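格隆伍德护理与公共卫生学院
社区与人群健康在线模拟课程研究参与者招募通告

一、项目背景

格隆伍德护理与公共卫生学院(Gronwood,以下简称“学院”)现面向在职护理人员及护理专业研究生公开招募研究参与者,参加“社区与人群健康在线模拟课程”的试用与评估工作。项目由学院继续教育部主办,迪尔维尔(Dilville)地区社区护理中心协办,课程平台由 Stikix 提供技术支持。

护理人员在临床岗位上所受的训练,多以单个患者的评估、处置和随访为主。面对一个街区、一所学校或一个单位的整体健康状况时,所需的知识与判断方式有明显差异。参与者需要读懂发病率与患病率的区别,需要在信息不全的情况下确定优先干预的人群,也需要同供水、教育、交通等非卫生部门的工作人员共同拟定方案。学院在既往教学中注意到,学员对上述内容的书面掌握程度尚可,但在讨论实际情形时往往仍以个案方式思考,较少主动查看人群数据。

为此,课程组编写了一套以虚拟城镇为背景的模拟课程。学员以社区护士的身份进入该城镇,在持续高温、供水中断与肠道传染病聚集发生的情境下,逐步完成健康评估、风险沟通、资源调配和事后总结。课程初稿已经完成内部审阅,现进入试用阶段。

二、研究目的

本研究拟回答下列问题:模拟课程能否提高在职护理人员运用人群健康数据作出判断的能力;学员在哪些环节停留时间最长、修改答案最多;轮班工作条件下,何种学习节奏较为可行;课程中的文字、图表与旁白是否清楚,有无妨碍理解之处。

研究结果用于修订课程内容,并为学院今后开设同类课程提供依据。参与者的个人成绩不作为任何岗位考核、职称评定或学业评定的依据,亦不向其所在单位提供。

三、招募对象与名额

本次共招募参与者395名。申请人应同时符合以下条件:

(一)年满十八周岁,持有有效的护士执业资格,或为护理、公共卫生、助产专业在读研究生;
(二)从事临床护理、社区护理、学校卫生、职业健康或护理教育工作,在读研究生应已完成至少一个学期的专业课程;
(三)能够使用台式电脑或笔记本电脑稳定上网,平板电脑可用于阅读材料,但不能用于完成模拟任务;
(四)能够以中文阅读专业材料并撰写简短的书面分析;
(五)能够保证在研究期内完成全部规定任务。

有下列情形之一者不在招募范围之内:参与过本课程脚本编写或内部审阅的人员;目前正在学院修读流行病学导论课程的学员;Stikix 的雇员及其直系亲属。

课程组希望参与者的工作年限、科室和地区分布尽可能广泛。在县级医院、乡镇卫生院及社区卫生服务站工作的护理人员,在同等条件下优先录取。从未修读过公共卫生课程的人员同样可以申请,课程不以统计学基础为前提。

四、参与内容

参与者在录取后将获得个人账号,并按照以下安排完成各项任务。

第一部分为基线测评。参与者在线填写背景问卷,并完成一份含有30道题目的知识测验。测验不设及格线,完成后不公布答案,以免影响后续测评结果。

第二部分为模拟课程。课程共设六个单元,依次为:认识社区、数据与图表、脆弱人群识别、疾病暴发的初步应对、风险沟通、总结与改进。每一单元包括简短讲解、情境任务和书面反思。情境任务会根据参与者的选择呈现不同进展,参与者可以在单元结束后返回查看,但不能更改已经提交的决定。书面反思以说明理由为主,文字长短不限。

第三部分为线上小组讨论。参与者按时区与工作班次编入小组,在教师主持下讨论情境中的两项关键决策。讨论通过语音进行,不要求开启摄像头。因值班无法参加者,可在征得主持教师同意后改为提交书面意见。

第四部分为课后测评。参与者完成一份与基线测评难度相当的测验,并填写课程评价表。课程组还将从全体参与者中抽取31人进行个别访谈,受访与否由本人决定,不影响其他待遇。

五、时间安排

申请自二月起受理,名额满后即行截止。录取通知以电子邮件方式发出,课程平台将在录取工作结束后统一开放。整个研究期为十周,其中模拟课程占六周,其余时间用于测评、讨论和访谈。

课程内容全天开放,参与者可以按照自己的班次安排进度。单次登录建议不超过2小时,系统会自动保存未提交的草稿。线上讨论分别设在上午十时和晚上八时两个时段,参与者可在报名表中注明首选时段。各单元须在规定周次内提交,确因夜班、抢救任务或家庭原因需要延期的,应在截止前通过平台提出申请,每位参与者可以申请延期两次。

课程无需在工作单位完成。参与者可在家中或其他不受打扰的场所学习,并应避免在值班期间处理课程任务。

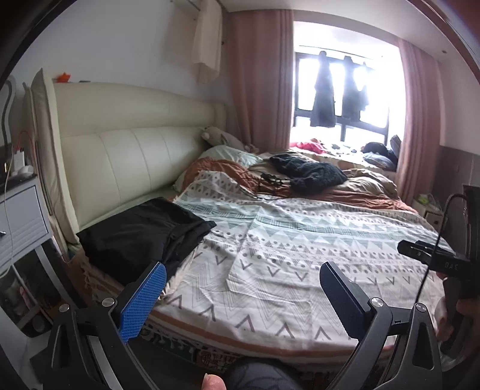
Jarmila Hudec 在预试结束后的书面反馈中写道,她最初担心夜班之后没有精力应付数据单元,后来把每个单元拆成几次完成,进度才稳定下来。她还提出,供水中断情境里的第一张病例分布图图例过小,投诉热线记录又与门诊登记分列在不同页面,来回切换颇费时间,希望正式试用前能将两者合并显示。她认为风险沟通单元对自己帮助最大,因为以往写健康告知时很少考虑不同居民从何处获得消息。

课程组已根据上述意见调整图例字号,并将热线记录与门诊登记并列呈现。预试中提出的其他修改意见,凡已采纳的,均在课程平台的修订说明中列出。

六、参与者待遇

完成全部规定任务的参与者,可获得下列待遇:

(一)学院颁发的课程结业证明,证明中载明学习内容与学时;
(二)课程正式版本的一年免费使用权限;
(三)本人前后两次测评的书面反馈,在研究结束后发放;
(四)网络及通讯补贴,具体数额与发放方式在知情同意书中载明。

接受个别访谈者另行领取访谈补贴。中途退出者可按已经完成的部分领取相应补贴,但不发放结业证明。结业证明能否折算为继续教育学分,由参与者所在地区的主管机构决定,学院可应要求提供课程大纲与学时说明。

七、自愿原则与伦理审查

本研究方案已经学院伦理审查委员会审查通过。参与研究完全出于自愿,参与者可以在任何阶段退出,无需说明理由,也不会因此承担任何不利后果。

模拟情境中包含儿童患病、老年人独居死亡以及居民与医护人员发生冲突等内容。所有人物与事件均为教学目的而编写,但部分情节可能使有相近经历的参与者感到不适。相关单元开始前均有提示,参与者可以选择跳过指定片段,改为阅读文字摘要,其完成情况不受影响。如需心理支持,可通过平台内的联络页面预约学院的咨询人员。

八、个人信息与数据管理

课程组仅收集研究所必需的信息,包括背景问卷内容、测评答案、平台操作记录、书面反思和讨论录音。姓名与联系方式同研究数据分别保存,研究数据以编号标识。讨论录音在转录并核对后删除。

Stikix 仅承担平台运行与维护,除履行上述职责外不得使用参与者数据。研究报告和论文中不出现能够识别个人或单位的信息。引用书面反思原文的,须另行征得撰写人同意。参与者在退出时可以要求删除本人数据,但已经汇总进入统计结果的部分无法单独撤回。

参与者在书面反思与讨论中如需援引自身工作经历,应隐去患者姓名、床号、住院号及其他足以识别身份的细节,不得上传病历、检验单或患者照片。违反本项规定的内容将由课程组删除。

九、申请材料

申请人须提交以下材料:

(一)填写完整的参与者报名表;
(二)护士执业证书复印件或在读证明;
(三)个人简要陈述一份,说明目前的工作内容、参加研究的原因以及可用于学习的时段;
(四)经本人签署的知情同意书。

个人陈述以五百字以内为宜,不要求附推荐信。报名表与知情同意书可从学院网站继续教育栏目下载,填写后通过同一栏目的申请系统上传。材料不齐的,课程组会通知补交一次,逾期未补者视为放弃申请。

证书姓名与现用姓名不一致的,请在报名表备注栏中说明,并附有关证明。境外执业的申请人应同时提交执业证书的中文或英文译本,译本无需公证。

十、遴选程序

课程组首先对申请材料进行资格审查。符合条件的申请人按工作类型与地区分组,在各组内随机抽取。未被抽中的申请人自动列入候补名单,如有录取者在基线测评前退出,则依次递补。遴选过程由学院研究管理办公室监督。

录取者须在收到通知后七日内登录平台确认。未按时确认的,名额转由候补人员使用。课程组不对个别申请的遴选结果作单独说明,但申请人可以查询本人的资格审查结论。

学院对所有申请人一视同仁,不因性别、年龄、民族、宗教信仰或残障状况而区别对待。平台支持键盘操作与屏幕朗读,旁白均配有字幕。需要其他便利措施者,请在报名表中写明,课程组将在平台开放前与本人联系。

十一、小组讨论主持教师

除研究参与者外,课程组同时征集线上讨论主持教师。申请者应具有护理学或公共卫生硕士以上学位,并有两年以上教学或带教经验,熟悉社区健康评估方法者优先。主持教师须参加岗前说明会,按照统一提纲主持讨论,并在每次讨论后提交简要记录。

主持教师不得同时作为研究参与者,也不得主持本单位同事所在的小组。劳务报酬按学院兼职教学标准支付。有意者请提交个人简历及一份教学经历说明,并在申请系统中选择“主持教师”类别。

十二、联系方式

项目负责人:Cornel Surdu
联系部门:格隆伍德护理与公共卫生学院继续教育部

有关参与条件、时间安排及申请材料的问题,请通过学院网站继续教育栏目内的咨询表提交,并在标题中注明“模拟课程研究”。有关账号与登录的问题,在录取后请使用平台内的技术支持页面。对研究伦理或个人信息处理有疑问或投诉的,可直接向学院伦理审查委员会提出,无需经过课程组。

本通告由继续教育部负责解释。招募安排如有调整,以学院网站公布的最新版本为准。

格隆伍德护理与公共卫生学院
继续教育部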